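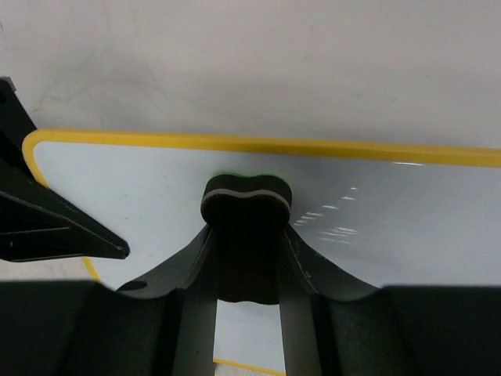 View from the wrist camera, with the gripper over the board with the yellow border.

The Robot That Did Not Know It Was Pushing

February 19, 2019
By Emmanuel Odera

Last October, in our workshop at Prarnden, a robot arm pushed down on a flat board and continued to push. The program said that the fingers should stop a little above the surface. The arm believed that they did. A colleague, Janier, was standing two steps away and he pressed the red button. His hand had been near the board one minute before.

I was asked to write the report. The report is finished, but my opinion did not fit inside it, so I put it here.

The fault itself was small. After a change of fingers, the tool length in the controller was still the old one. The job had run 2,257 cycles with the old fingers without one stop, and everybody trusted it. The new fingers were longer. The controller had a force limit, but somebody had raised it during the summer, when the arm was stopping too often for light touches. I have to say that this somebody was me. I intended to put it back the next morning.

In the meeting, most people wanted to buy a better camera. I understand this wish. The wrist camera sees the board from very near, and a glossy board gives bright reflections which are difficult for the software. In the picture at the top of this page you can find such streaks on the right half of the board. But our camera software did not decide the height. The height came from a number typed by hand. A better camera would give us a more beautiful recording of the same mistake.

My opinion is that we should treat a safety limit like the guard on a saw. If a person takes off a guard, the others see it immediately, and they ask. When I changed the limit, I changed one line on a screen, and it took me less time than to drink a glass of water. The log wrote it down as event 182, between two messages about the network. I do not think that anybody has read event 182 before the accident, and I include myself.

Taretti, who leads our group, says that if we ask for two signatures for every change, the work will become slow and people will look for a way around. She is right that people will look for it. I have been such a person. Still, I would accept the slow morning. We do not need two signatures for speed, for paths or for colors of the buttons. We need them for the force limit and the tool length, and for these we change the value perhaps 2 times in a month.

I also ask that the arm makes one slow touch on a fixed block after each change of fingers, and refuses to run if the measured length is different from the typed one. Iwasaki wrote this check in one afternoon. It is running now on our arm, and the force limit is back at its old value. The other two arms in the building still do not have it.

Last updated: February 19, 2019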